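Unit 4. Showing a task by remote control

In the last unit we moved the arm by hand, with the joints set free. This is easy to learn, but the hand of the teacher is often in the way of the camera. In this unit you stay at the desk and drive the arm with the joystick. The arm moves only in the plane of the board, so you have two directions to think about and no gripper to close.

The task is given as a short sentence, for example "push the blue cube to the yellow heart". One person reads the sentence, the other drives. Start recording only after the sentence is read, and stop when the blocks touch. A demonstration should take no more than 20 seconds. If you need longer, keep it, but mark it as slow in the Onholm log.

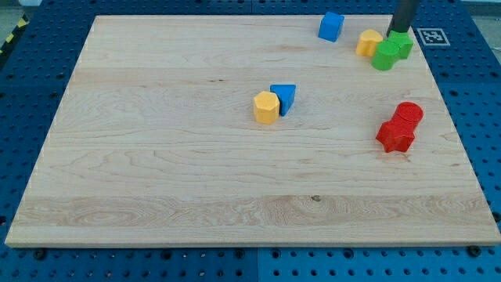 Fig. 4.1. Blocks on the board, with the arm at the green star.

Please pay attention to three points:

Push at the middle of a flat side. A star or a heart turns easily when you push at a point – then go around it and correct.

Do not hurry back after a mistake. The correction is useful for the training, and we want to keep it.

Leave the marker beside the board where it is. If it was moved, run the Pellix calibration again.

Each pair records 80 demonstrations. The shared set from last year has 3000, and 263 of them were removed for wrong sentences, so check your spelling before you upload.

Reading for the next unit: Mahlangu notes, chapter 2.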